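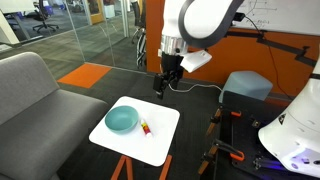 Figure 2. Side table in position at the open end of the sofa. Bowl and glue stick on the tabletop.

4. Placing the Trotach side table

The table is supplied with the legs packed separately. Complete section 3 (Fitting the legs) before you start. One person can place the table.

4.1 Preparing the floor

1. Vacuum the area where the table will stand. Grit under the leg ends will mark hard floors and wear carpet.
2. On carpet tile, check that no tile is lifted at a seam. Press down any raised corners.
3. Do not stand the table with one leg on a loose rug and the others on the floor.

4.2 Positioning

1. Lift the table by the underside of the top, with one hand on each short side. Do not lift or drag it by the legs.
2. Set it down next to the sofa seat. Leave a gap of at least 2 inches between the tabletop and the upholstery.
3. Turn the table to the angle you want. It may stand parallel to the sofa or at an angle, as in Figure 2.
4. Press lightly on each corner in turn. If the top rocks, loosen all leg screws by half a turn, press the table down on a flat floor, and retighten.
5. Check the leg screws again after 30 days, then twice a year.

Note: The legs spread outward toward the floor. Allow for this when measuring a narrow space. Overall dimensions are given in section 1.

CAUTION: Do not sit or stand on the table. The maximum load is 20 lb, spread evenly over the top.

4.3 Using the tabletop

Small items such as a bowl or craft supplies can be kept on the table. Observe the following:

- Place heavy items near the center.
- Check that the base of a ceramic or stoneware bowl is smooth. An unglazed ring will scratch the white finish. Prolis felt dots (sold separately) can be applied to the base.
- Put the cap back on glue sticks and markers before laying them down.
- Use a coaster or mat under hot drinks.

4.4 Removing glue and marks

1. Let the glue dry for about 20 minutes.
2. Lift the edge with a plastic card and peel off what comes away easily.
3. Wipe the remainder with a soft cloth dampened with warm water and a little dish soap.
4. Dry the surface with a clean cloth.

CAUTION: Do not use acetone, scouring pads or melamine sponges. They dull the finish permanently.

For leg care, see section 5. Replacement screws are listed in section 7.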